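Subject: Re: [lulton-gardens] Water shutoff and the lower beds
Jun 7, 2023
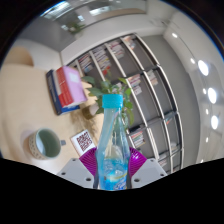
Thanks for the reply. I called the water office this morning and the shutoff on the Terkari Road side is still planned for next week. It runs from 8 in the morning until 4, two days in a row. The upper spigot stays on.

> Do we know if the lower beds can go two days without water? Mine dried
> out badly in February when the line froze, and I lost most of the
> onions. Also, has the meter bill come in yet? I thought we were over
> last time.

The beds should be fine if they get a deep soak the evening before. Anything in pots is another matter. Small pots dry out first, so move them into the shade behind the Waltitz shed or take them home.

The bill is in. We used 2,978 gallons, up 186 from the last one. I think the increase is the leaking hose bib by the gate. I put a new washer in it and it has held so far.

We also have a 400 gallon tank by the compost bins, and it's full. Please use cans with it and leave the hose off, as the fitting on the tank is cracked. I ordered a new one from Katiyar and it should ship this week.

If you have a lower plot and will be away on those days, reply to the list and give your plot number. I can water a few of them from the tank.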